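January 2024

Left gripper dropped out again this morning, third time since we moved the benches. Writing it up while I still have the order of events straight, because the log only has half of it.

The task is the two-arm lift. Both arms come down on a box from either side, close, squeeze to the force setpoint, raise, hold, then lower. We run it on grocery packages since they are light, cheap, and deform a bit, and the shrink wrap is a fair test of the friction estimate. Sequence is handled by the Kirmont controller, one per arm, with a small coordinator process on the bench PC that tells both when to move. The coordinator is ours. The controllers are not, and we have no source for them.

What happened: on the hold step the left arm stopped reporting its gripper position. The joint data kept coming. Only the gripper channel froze, on the last good value, with no error flag. The coordinator saw a steady position and a steady squeeze and concluded that all was well. Meanwhile the real left finger had started to relax. The right arm did what it was told, which was to keep pushing until its own force reading came back up to the setpoint, and so it walked the box sideways until it slid out and hit the table. The right finger then traveled across the gap where the box had been and stopped 3 mm short of the left one. It stopped there because of a soft limit I put in last June for a different reason and had forgotten about.

No damage to either finger. The box has a dented corner. Olga Palma had the stop button in her hand and pressed it as soon as the box went, but going by the timestamps the soft limit got there first. Her reaction time was fine. The point is that we can't count on a person for a fault like this one.

I filed it as a near miss. Ignacio Ulloa asked if it needed a form when all we lost was a box of popcorn. I said yes. The keep-out line was respected and the arms were at reduced speed, so the risk to people was low, but the machine was acting on a number that was no longer true, and next time the item may be heavier or someone may be reaching in for a reset.

Spent the rest of the morning on the cable. The gripper data runs down the arm on the same harness as the power, through a connector at the wrist. Ignacio was convinced it was the connector. We flexed it by hand with the arm powered and the motors disabled, and got nothing. Swapped the left and right harnesses and ran 20 lifts with no fault on either side. Swapped them back, ran 20 more, no fault. That is the annoying kind of result. It doesn't clear the connector and it doesn't point anywhere else.

After lunch I went through the old logs with a short script that looks for any gripper position repeated exactly over a long window. A real reading always has some noise in the last digit, even when the finger is stopped, so an exact repeat means stale data. The total is 1,134 lifts since the bench move. The script flagged the three we knew about and one more that we missed, on a hold that finished normally. In that one the channel came back by itself before the lowering step. All four are on the left arm, and all four are in the hold, none in the approach. In the hold, the motors draw a steady current and sit warm. So heat is on the list now, next to the connector. Could be a regulator on the gripper board.

Called Daza, who supplied the grippers. Their support person was helpful up to a point. They have a newer firmware that adds a counter to each gripper message, so the receiving side can tell a fresh reading from a repeat. I asked if the current version logs its own supply voltage and the answer was that they would check. I have heard that answer from them before. The people at Skeltthorpe run the same grippers, so I sent them the script as well and asked them to try it on their own logs.

Changes made today on our side:

Coordinator now trips if the gripper reading is identical for 30 consecutive messages while force control is active. On a trip both arms freeze in place. They do not open.

Sideways travel during the hold is capped for both arms, separate from the old soft limit, and the value is written down in the bench notes this time.

Right arm no longer chases the force setpoint alone. If the two force readings disagree past a threshold, it stops.

I argued with myself over freeze versus open. Opening drops the item every time. Freezing may leave a relaxed finger and an item about to fall anyway, but nothing moves toward anything else, and that seems the better failure. Olga agrees. Ignacio would prefer a controlled lowering, and he may be right for heavier items, but lowering relies on the same data we have just decided not to trust.
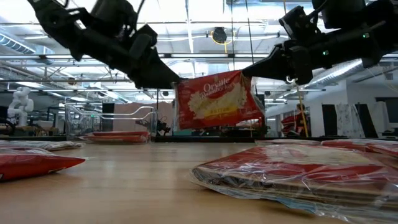

Tested the trip by faking the fault in software – I had the coordinator replace the left gripper reading with its last value at a random point in the hold. It tripped each time and both arms stayed put. That only proves the logic. It says nothing about the real cause, and I noted that in the report so that nobody at Baltumham reads it as a fix. They will want a fix. They have the same setup going in and their schedule has no slack in it.

One false trip late in the afternoon, on a hold with the force setpoint turned right down. At low current the noise gets small enough that the last digit sits still. I could lengthen the window, but then the detection gets slower. For now the low-force runs are off the list until the message counter is available.

Still to do: thermocouple on the left gripper board, a long hold overnight with the motors energized and nothing between the fingers, new connector ordered in case Ignacio is right. Bench is locked out and the tag is on the left arm. Olga has the key.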